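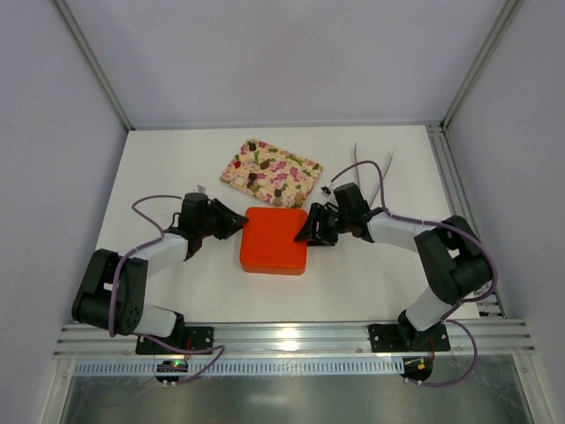

Questions from the packing floor about the two-arm cell

Gerasimos Makris collected these at the Nutcombe shift meetings in November. Answers are from the floor reps unless we say otherwise.

What is the cell supposed to do?

Handle boxes. Two arms work from opposite sides, one box between them, inside a white enclosure. Plondix calls it "collaborative handling." Anyone who has worked the line calls it picking up a box.

Is it faster than we are?

No. On the trial days it managed 48 boxes an hour. The sales sheet from Plondix talks about 2000 a day, which would need the cell to run nearly twice around the clock. We asked how they got that number and are still waiting.

Will anyone lose their job?

Management says no one will be let go "as a result of the trial." Read that slowly. It covers the trial and says nothing about next year. We have asked for the same promise in writing for the full rollout — so far we have a friendly email.

Who looks after it?

For now, 3 people from second shift have been trained to restart it and clear a jam. Their pay grade has not changed. We think it should, and that is on the list for the next meeting.

Can it handle mixed sizes?

Plondix says yes. The trial used one size. Ask again when someone has fed it a Bhutto order with the soft mailers in it.

Do I have to take the training?

Not at this stage. It takes 8 hours, paid at your normal rate. If your supervisor schedules it on your day off, that is overtime, so write it down.

Didn't we try something like this before?

Yes, the Gradosetti wrapper. It was going to save everyone's back. It saved a few, and it also meant one person standing beside it all day pulling out torn film. Some of us would like to know who stands beside this one.

Can I reach in if a box gets stuck?

No. Stop the cell first and call a trained person, even if the line lead is in a hurry.

Where do I send a question that isn't listed?

Give it to Gerasimos or drop it in the box by the time clock. Names are optional.

Page last changed Monday, December 14, 2020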